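Room 215 sensor stuck at 39 degrees, alarm every night

2/25/20 | By Drirley Support Desk

6 min read

Status: closed, fix confirmed
Site: Grollano guest house, upper floor
Equipment: Rezaei wireless temperature sensor, Gretness hub, current firmware
Reported: low temperature alarm for room 215 each night, room not cold

Original report

The hub sends a low temperature alarm for room 215 at some point each night. The value is always 39 degrees. Staff go up, the room is warm, the radiator is on, and the wall thermometer reads normal. By morning the sensor shows a normal value again. The other rooms on the same hub do not do this. Batteries in the sensor were changed before the ticket was opened. No change.

First reply

Asked the site for the following:

- hub log for one full night
- sensor history export for room 215 and one room that works
- signal strength for both sensors, read with the door closed
- whether the sensor had been moved or renamed since install

Site replied that the sensor has been in the same place since September, when the upper floor was set up. It was renamed once because two rooms had been swapped in the list. The rename turned out to matter, see below.

Log review

The night log shows 39 arriving as a single value, then repeating with the same sequence number. A live sensor increases the sequence number with each report. A repeated number means the hub is showing a stored value and has received nothing new.

So there are two separate questions:

a) why the hub stops receiving reports at night
b) why the stored value is 39 and not the last good reading

Looked at (a) first. Signal strength from room 215 is lower than from the comparison room but well inside the usable range. The door makes little difference. Interference was considered and ruled out, as the noise figure on the hub is flat through the night.

Step 1 — sensor position

Had the site take the sensor off its bracket and leave it on the bed for one night, clear of the outside wall and the radiator. The bed is close to the middle of the room, so signal should improve if the wall is the problem.

Result: alarm again, same value, same pattern. Signal was slightly better and it made no difference. Position ruled out. Sensor returned to its bracket the next morning.

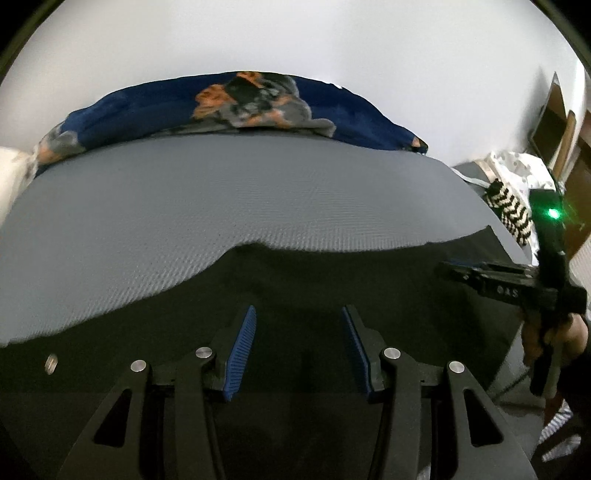
Step 2 — swap sensors

Exchanged the sensor in 215 with the one from the comparison room. Names were left as they were on the hub, so each name stayed with its own unit.

Result: the alarm followed the unit and not the room. The unit from 215 reported 39 from the comparison room. The other unit ran clean all night in 215. This rules out the room, the wall, the radiator and the distance to the hub.

Units were put back before the next step.

Step 3 — factory reset of the sensor

Reset the unit with the pin hole on the back, held until the light turned solid. Removed it from the hub list and added it again under the same name.

Result: good for one night, alarm on the second night. Site asked whether the unit should be replaced. Told them to hold off, as a unit with a failed probe does not usually recover each morning.

Step 4 — hub record table

Requested a full dump of the hub record table. The Gretness hub keeps 2000 records in total, shared by all paired sensors. When the table is full it drops the oldest record for each sensor in turn.

The dump shows two entries for the room 215 unit, one under the old name and one under the new. Both point to the same radio address. The old entry was hidden from the list at the time of the rename but never deleted. It still holds one record, and the value in that record is 39. It dates from September, and the site confirms the sensors were stored in an unheated shed before they were installed.

That answers (b). When the active entry has no fresh report, the hub looks up the last value by radio address, finds the old entry first, and shows 39.

For (a), the hub marks a sensor as late if nothing is heard for 400 seconds. The sensor stretches its reporting interval when the temperature is steady, to save battery. In the daytime people come and go, the temperature moves, and the interval stays short. At night the room is steady and the interval goes past the limit. All of the sensors do this. The others fall back to their own last good value, so the display stays correct and no alarm is sent.

A reset of the sensor clears the sensor only. The hidden entry on the hub is not touched, which explains why Step 3 did not hold. The one good night was a night with a window left open, according to the site, and the interval probably never stretched far enough.

Step 5 — room conditions

To get a steady night for the final test, the site kept the room closed and unoccupied with the radiator valve at its usual setting. Window latched, door shut, bedding left on. Sensor on its bracket.
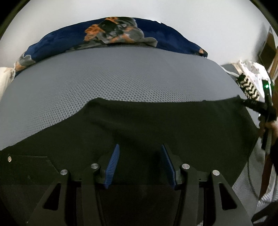

Room 215, bed with gray sheet, patterned navy blanket rolled along the far edge.

Before starting, confirmed that the interval does stretch under these conditions. The hub marked the sensor late and the stored value came up as expected. Fault reproduced on demand, so the test is valid.

Fix

1. Export the sensor history if it is needed. The next steps remove it.
2. On the hub, open the device list and turn on "show hidden".
3. Find any entry with the same radio address as the affected sensor. Compare the full address. The short form in the list is not unique.
4. Delete both entries, old and new.
5. Restart the hub from the menu. Pulling the plug can leave the record table unwritten.
6. Add the sensor again and enter the final name during pairing. Do not rename it afterward on this firmware.
7. Wait for the first live report and check that the sequence number increases on the second.

Raising the late limit also hides the alarm, but the duplicate entry stays in place and the wrong value can still show up in exports. Not recommended as the only change.

Result after fix

Same room conditions, same sensor, same bracket. The hub marked the sensor late several times in the night and each time showed its own last good value. No alarm. Site left it running for a week with the room back in normal use. No alarm in that time.

Notes for similar tickets

- A low value that repeats exactly is a stored value until shown otherwise. Check the sequence number before asking for a battery change.
- Ask about renames early. Users do not count a rename as a change to the system and will not mention it.
- The rename fault has been passed to Gretness with the table dump attached. No date for a firmware change yet.
- The other room in the September swap has a hidden entry too. Its stored value is close to normal room temperature, so it never raised an alarm. Deleted in the same visit.

Ticket closed by site. Reopen under the same number if the value comes back.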